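Home Audio Basics, Handout 4: Speaker Placement and Room Sound

Before changing any equipment, look at where the speakers stand. Moving a pair of bookshelf speakers costs nothing and often changes the sound more than a new cable or amplifier.

Start with an equal triangle. The distance between the two speakers should match the distance from each one to your seat. In the practice room at Ellis we use 2 meters per side. Tweeters go at ear height when you are seated.

Walls behind the speakers raise the bass. A cabinet with a rear port needs more space than a sealed one. The Fanov pair used in class is rear-ported and sounds thick when pushed right up to the wall. The sealed Skindura pair can go closer.

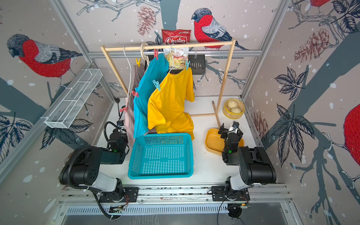
Why does the bass get weak in one seat and heavy in the next?
Low notes reflect between parallel walls and form standing waves. Where the waves cancel, the note drops out. Where they add, it booms. Move the seat first, then the speakers.

Side walls reflect the middle and high notes. Have a partner slide a mirror along the wall while you sit in the listening seat. Wherever you can see a tweeter in the mirror, hang a thick curtain or put a filled bookcase.

Sounds below 200 Hz pass through thin curtains almost unchanged, so do not expect fabric to fix a boom.

Homework: play the Girnalmont test track in three speaker positions and write down what you hear in each. Keep the volume the same. Measure from the rear of the cabinet to the wall. Bring your notes to the next class, along with a sketch of your room showing doors and windows.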